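**Knee pads for tile work, gel or foam?**

**gullside_tiler:** I've been through two pairs of foam knee pads since October and I'm fed up. They go flat, the straps roll up behind my knee and I end up kneeling on a folded towel. Thinking about the gel ones from Zastasport but they're over 100 bucks. Anybody here wear them all day?

**mudbucket:** I do! Love the gel, hate the straps. Wear them over long pants or you'll get a rash (ask me how I know). Mine have done a couple of big kitchens and a shower and they're still squishy.

**oldgrout:** Gotta disagree with mudbucket. Gel is heavy, and by 2 in the afternoon I want to throw mine in the mixing bucket. I went back to work pants with pockets and the Delach foam inserts. Cheap, no straps, swap them when they flatten.

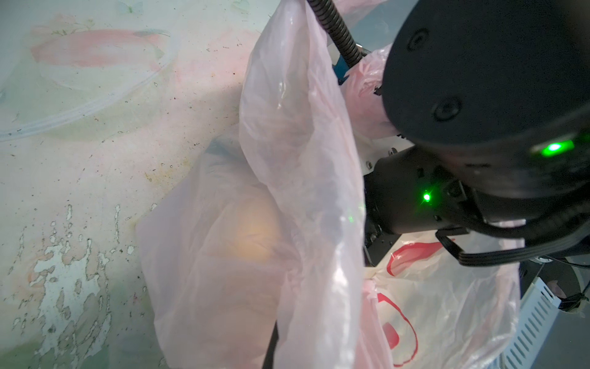 ### Re: inserts

**gullside_tiler:** Do the Delach ones slide around in the pocket? My last inserts ended up on my shins every time I stood up.

**oldgrout:** Depends on the pants. If the pocket closes at the top you're fine. Put them in with the ridges facing out.

**mudbucket:** Foam on concrete though?? No thanks, I feel every pebble. Hard caps or gel for me.

**gullside_tiler:** Mine is mostly indoors on backer board, so I'll try the inserts first and save up for the gel. Does anyone know if they come in a longer size?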